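Feb 1, 2019

Slept badly again. The brace is supposed to come off at night now, according to the sheet, but when I take it off I lie there guarding the knee with my other foot like a dog with a bone, so I put it back on at two and got a few hours. The sheet does not mention this. The sheet says "most patients report improved sleep by this stage," and I would like to meet most patients.

Physical therapy at Pearce this morning. They have moved the whole outpatient side to the upper floor, which for a place full of people on crutches seems like a bold choice, and the elevator takes its time. I did the bike, the step, the wall slides, and the thing with the towel that I hate. My bend is better than it was in December and my straightening is exactly the same. The therapist wrote both down and seemed pleased with both. I asked whether "the same" was good and was told it was "holding." I suppose a rock holds too.

Then came the talk about Trollum. This is a tablet, twice a day, from Multirix, for stiffness after joint surgery, and there are leaflets for it in every rack in the building. I asked what it does. It "supports the healing environment." I asked what that meant, and I got the leaflet. The leaflet has a couple on it walking along a beach, neither of them limping, and a line saying 2,000 people took part in a survey. A survey! It doesn't say what they were asked, or whether they had all had knees done, or whether anyone in the group was taking nothing. Near the bottom in small type it says individual results may differ. Mine would, I'm fairly sure, and so would my bank balance, because a year of the stuff comes to 360 dollars and insurance won't touch it.

I should be fair. I was wrong about the ice machine, which I called a cooler with a hose and which got me through the first two weeks. I was also wrong about the nerve block. But both of those did something I could feel inside an hour, and with the tablets you are told to wait three months, by which time the knee will have gotten better by itself or it won't have, and either way they can say what they like.
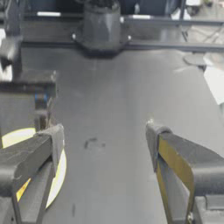
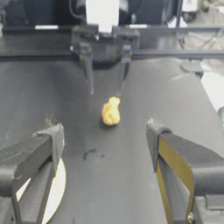 Dark gray fingers with padded or wrapped tips, and a yellowish strip down the inside of the right one, in both pictures.

Home by lunch. Soup, then leg up on three cushions, then the exercises again, badly. I have decided to keep doing the step one even on the days it clicks. I asked about the clicking last time and was told it was normal. I asked again today, a different person, and it was normal again, so either it's normal or they all went to the same class.

The bill came too. 3,430 dollars, my share, for the hospital stay, with one line on it I can't make sense of at all: "Zonico, 2 units." I called. The first person thought it was a dressing. The second thought it was a rental charge for some piece of equipment, and offered to take it off if I wrote in. If it can come off because I wrote a letter, I'd like to know how it got on. I did not have anything rented to me that I remember, but I was not at my sharpest that day — I am told I thanked the elevator. So I've written the letter. It's on the hall table waiting for a stamp.

Pain today: four in the morning, five after the towel, three now. I don't believe much in these numbers either. A four in December would have had me in tears, and today I ate soup through it. But they ask for them every visit, and if I don't write them down I make them up in the parking lot.

Tried the stairs tonight one foot after the other, the normal way, holding the rail. Up was all right. Down I did four and then went back to the old way, good leg waiting for the bad one. No swelling that I can see, though the scar is tight and a bit pink at the lower end. Must remember to ask about that at the next visit, and to take my own pen, and to call about moving the visit after that to the afternoon.

Brace is on the chair. I'll give it until midnight.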